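Chapter 4
Buying a Two-Arm Bench Kit

By the end of this chapter you should be able to read a supplier's kit list, tell the parts you need from the extras, and work out what a bench costs to run in its first year.

Most small shops and teaching labs don't build a two-arm bench from loose parts. They buy one. The kit used in this chapter is the Lorkside bench from Utever, sold with two arms, two grippers, mounts, cables and a year of phone support. The base price is 3,142 a month on lease. The Drillus software package adds 420, and fitting is a single charge of 1,125.

The task set for the bench is sorting small parts between a tray and a drawer. It sounds easy, but it asks for two different skills - picking up a loose part and working close to a handle.
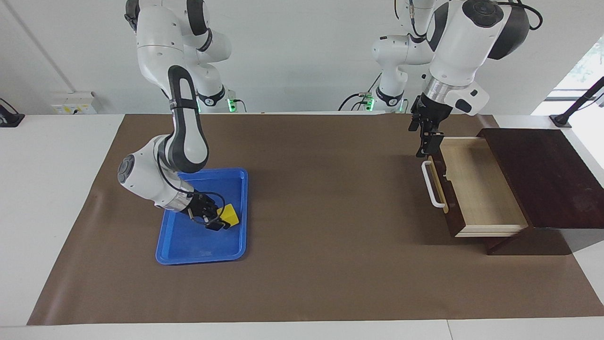
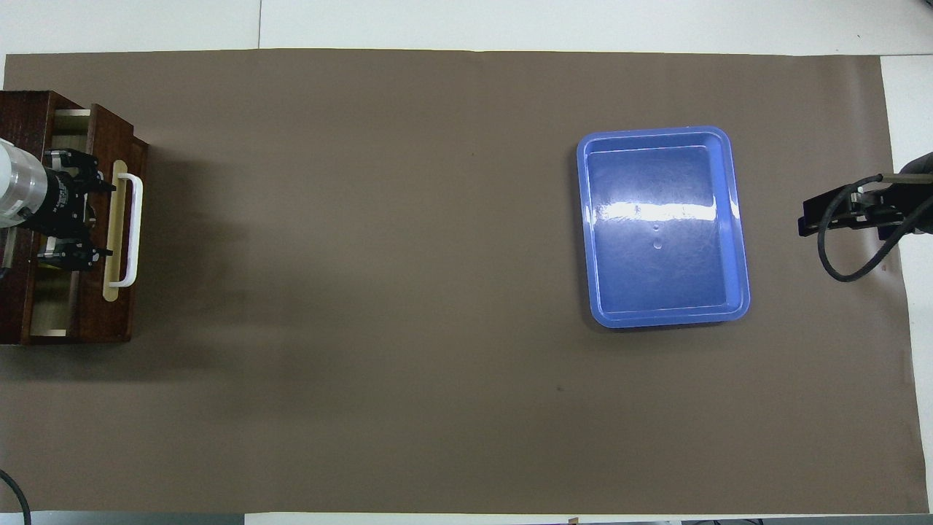 A blue tray and a drawer unit share the mat, with a gripper at each.

Can the kit be leased with one arm and the second added later?
Utever allows it, but the fitting charge is paid again when the second arm goes in, and both mounts must be ordered at the start.

4.1 Reading the kit list

A kit list has two columns, supplied and required. The table is nearly always in the second. Lorkside needs one rated for 100 kilograms, and the buyer pays for it. Check the power supply and the spare gripper fingers next. In the April price list the fingers moved from supplied to required.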